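막차

크리스티나가 전화한 건 밤 열한시 넘어서였다. 가게 판다고. 헬란스, 아버지 때부터 하던 그 찻집. 나는 양말 한 짝만 신은 채로 듣고 있었다.

"언제?"

"벌써 계약했어. 금요일에 비워."

그러고는 끊었다. 늘 그런 식. 나는 나머지 한 짝을 찾다가 그냥 나갔다. 267번 버스, 막차. 기사는 에크렘 씨였다. 거울로 나를 보더니 양말 얘긴 안 하고 어디까지 가냐고만 물었다. 종점이요. 종점엔 찻집밖에 없는데. 네, 거기요.

비가 왔다. 4월 비. 창문에 이마를 대고 있으니까 스물여덟 살 때 생각이 났다. 그때도 이 버스, 이 자리. 크리스티나가 옆에서 졸고 있었고 내 어깨는 저렸는데 안 움직였다. 왜 안 움직였지. 몰라. 그땐 그게 다인줄 알았다.

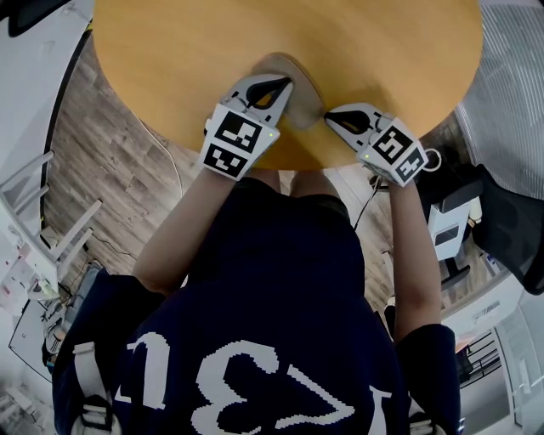 종점에 내리니 불이 켜져 있었다. 문은 잠겨 있고. 두드렸다. 한참 있다가 크리스티나가 나왔는데 머리가 짧아져서 딴사람 같았다.

"양말은?"

"급해서."

웃지도 않고 안으로 들어가더니 차를 내왔다. 아버지가 마시던 거, 쓰고 탄내 나는 거. 나는 그거 싫어하는데 다 마셨다. 선반은 벌써 비었다. 벽에 시계 걸렸던 자국만 하얗게.

팔지 말라고 하려고 왔는데. 버스에서 일흔두 번은 연습했는데. 입에서 나온 건 딴 말이었다.

"짐은 누가 날라?"

"나 혼자."

"금요일 몇시."

그애가 찻잔을 내려놓고 나를 봤다. 밖에서 에크렘 씨가 경적을 짧게 눌렀다. 차고로 들어가는 길에 태워준다는 뜻 같았다. 나는 안 일어났다. 경적이 한번 더 울리고, 바퀴가 물을 밟고 지나가는 소리가 났다.

"일곱시," 크리스티나가 말했다. "양말 신고 와."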